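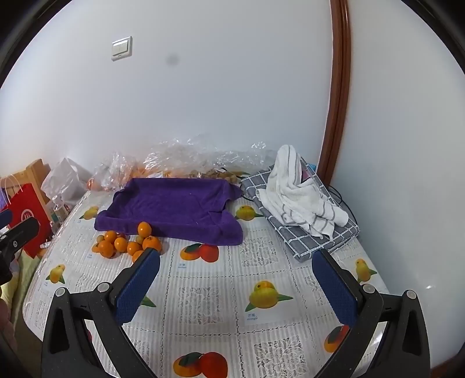 Helfende Hände für unseren Mittagstisch gesucht

Wer bei uns im Nachbarschaftshaus Skandau schon einmal gegessen hat, kennt die Tischdecken mit dem Obstmuster, und wer sie mag, der passt vermutlich gut zu uns! Ab Juni suchen wir für die Stube zwei freundliche Menschen, die gern Tische decken, Tücher falten, nach dem Essen wieder abräumen und zwischendurch auch mal Zeit für einen Schwatz haben (der gehört bei uns unbedingt dazu).

Erfahrung in der Gastronomie brauchen Sie nicht, ein Auge für einen schön gedeckten Tisch wäre aber fein. Gearbeitet wird an zwei Vormittagen in der Woche, Beginn ist um neun Uhr. Dafür gibt es 179 Euro im Monat und natürlich eine warme Mahlzeit mit allen zusammen. An vollen Tagen kommen mehr als 60 Gäste, da freut man sich über jede Hand.

Melden Sie sich einfach bei Dušan Leka, Durchwahl 2861, oder schauen Sie vormittags in der Küche vorbei.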